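Teaching by Hand: A Gallery from the Demonstration Floor

Words by Lakshmi Raju. Gallery put together with Manju Joshi.

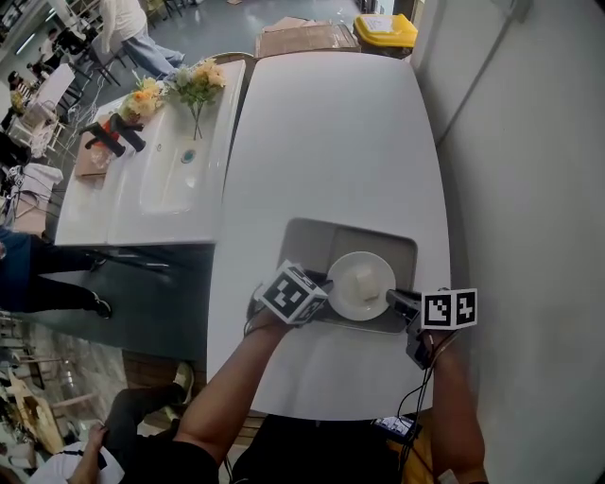 Issue 60, page 3

Tray, plate, and one small off-white block, with a hand-held gripper on either side. The printed cubes give each gripper's position away to the tracking software.

I have wanted to run a gallery on hand teaching for ages, and I'm so glad it's finally on the page! Most of what gets written about robot learning goes straight to the finished machine, the one that folds the towel or sets the table on its own. I love that part too. But the bit I find most exciting comes earlier, when a person picks up a pair of grippers and simply does the job, over and over, so that a robot has something to copy.

The project is called Kurek, and it's run out of the Prodton workshop by Manju Joshi and a changing group of demonstrators. Kurek collects two-handed household jobs: clearing a plate, moving a tray, putting a thing back where it came from. The demonstrators work with grippers in their hands, and the recordings are cleaned up and passed to the training side at Grenholm. I spent two days with them in June and came home with a notebook full of scribbles and a sore right thumb. (More on the thumb in a minute.)

On the grippers

Black jaws near the plate's right rim, a dark finger pointing at the left. Holding a plate sounds like the easiest thing in the world until you try it with two fingers per hand and no palm! Your own hand wraps around a rim without asking you. With a gripper you have to choose a spot, choose an angle, and commit to it. Manju says new people nearly always squeeze too hard, and I was no exception, hence the thumb.

What I liked best was how quickly the grippers stopped feeling strange. My first plate lift was awful, wobbly and slow, and I put it down with a clunk that made people look up. A while later I was chatting about lunch while I did it. Manju told me to stop chatting, because people who talk start waving.

On the cubes

Black-and-white squares on white, one cube to each gripper. I'm a bit in love with these. Every face carries its own pattern, so when the software finds one it can work out which way the gripper is turned and how far off it is. Tilt your wrist and a different face comes around to do the job. The team prints the patterns on matte paper these days, after an early glossy batch kept catching the ceiling lights and dropping out halfway through a reach.

The thing to learn is not to hide them. I kept crossing my left hand over my right, which feels completely natural when you're reaching for something on a tray, and each time the right cube vanished behind my sleeve. The software is forgiving about a short gap. It isn't forgiving about a long one, and a run with a long gap goes in the bin.

On the cables

Black and pale, over the edge of the table and down toward the floor. Demonstrators have opinions about cables! One wants them down the outside of the arm, another wants a loop at the wrist so there's slack when you reach. Manju's only rule is that they mustn't drag across whatever you're moving. A cable that nudges a plate has just taught the robot that plates slide on their own. I laughed when she said it, and then she showed me a recording where it had happened, and there it was, a plate creeping off to the side by itself with a very confident pair of grippers following it.

There's talk of a wireless pair for next year. I'd be sorry to lose the wrist loop, which I got rather attached to, but I'd get over it.

On the plate and the block

White plate, pale block, gray-brown tray on a white table. Pale things on pale things are hard work for a vision system, and that makes them worth recording. Kurek started out with bright toy blocks, and the early models did beautifully with those and then went to pieces in front of a plain dish. So the palette has been getting quieter. Manju keeps a list of the combinations she still wants, and it reads like the world's dullest crockery catalog. She is thrilled with it.

Small changes in layout count for a lot as well. The tray gets turned a little, the plate goes to the other side, the block sits off center. If everything started from the same place every time, the robot could get by on memory and never really look.

On getting it wrong

This was my favorite conversation of the visit. I assumed the clumsy runs all got thrown out, and plenty do. But if you miss a grasp, notice, back off and try again, that run is kept and labeled as a recovery. Robots miss too, and they need to have seen somebody sort it out. By the end of my stay the set for this one task stood at 409 good runs, and I'm proud to say a few of the recoveries are mine. I was very good at needing them!

Compared with driving a robot arm from a remote station, which the Prodton people also do, the hand-held way is much faster and a lot kinder on the brain. At the remote station you're always translating: I want to go left, so I push this, and then I wait a beat for the arm to get there. With the grippers in your hands you just go. The trade is that you can move in ways the arm can't follow, so Grenholm checks each run against the arm's reach before it's used. My enthusiastic elbow work did not always pass.

If you'd like to have a go, Manju runs open sessions, and she's happy to take people with no background at all. Wear plain sleeves that stay put at the wrist. The next gallery will be from Gedberg, where they teach drawers and cupboard doors, and I've already been warned about the hinges.

Posted 28 Oct 2021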